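Why I finally started buying rice in bulk

I have been putting off this post since February, mostly because I didn't want to be one of those people who tries something for a week and then lectures everybody. So it's July 2024, I've been doing it for months, and now I feel allowed to talk.

It started with my grocery bill. Karine Gill, who I used to share an apartment with, came over for dinner and saw me open one of those little boxes of rice with two servings in it. She picked up the box, looked at the price and put it down again without a word. She didn't need to say anything! I went back through my receipts that night (I keep them in a shoebox, don't judge) and I'd spent 152 dollars on rice, lentils and oats since the fall. For one person. Who also eats out way too much.

There's a shop called Nelavetti a short bus ride from me that sells everything out of bins. You scoop, you weigh, you write the bin number on a tag, you pay. I'd walked past it a hundred times and always figured it was for people with big kitchens and matching jars. I do not have a big kitchen. I have one cabinet that closes and one that sort of closes.

My first trip was a disaster, by the way. I got so excited by the scoops that I came home with red lentils, green lentils, black beans, barley and a frankly ridiculous amount of millet. I still have the millet. If you have a good millet recipe, please, the comments are open. 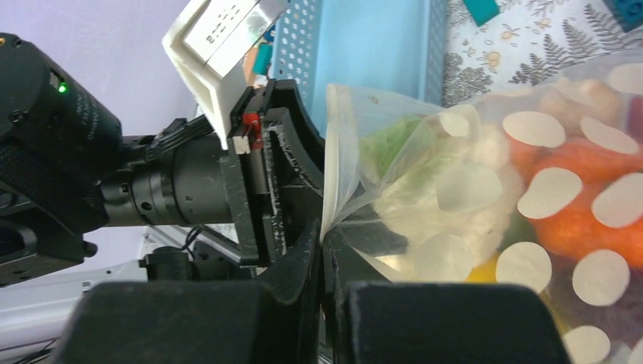 Clear plastic, pinched at one edge.

Storage was the part I got wrong for the longest time. I folded the bags over and stuck them in the cabinet, and then one evening I pulled out the barley and it went everywhere, under the stove, into my slippers, all of it. After that I bought clips – cheap ones, a pack of 38, which sounded like plenty and somehow I'm down to a handful. Where do they go? Same place as the hair ties, I guess.

These days the stuff I cook every week lives in old pasta sauce jars and the rest stays in bags with a clip on. I write the name and the cooking time on a piece of tape, because brown lentils and green lentils look exactly alike to me at seven in the evening when I'm hungry.

As for what I buy now, it's pretty boring. Long grain rice, red lentils, oats, chickpeas if I remember to soak them (I don't). I tried the fancy black rice once and it turned my whole pot purple, but it tasted great with a fried egg on top, so I'll probably get it again when I'm feeling rich.

Next time I want to write about the spice wall at Nelavetti, and the smoked paprika I have been putting on absolutely everything, popcorn included.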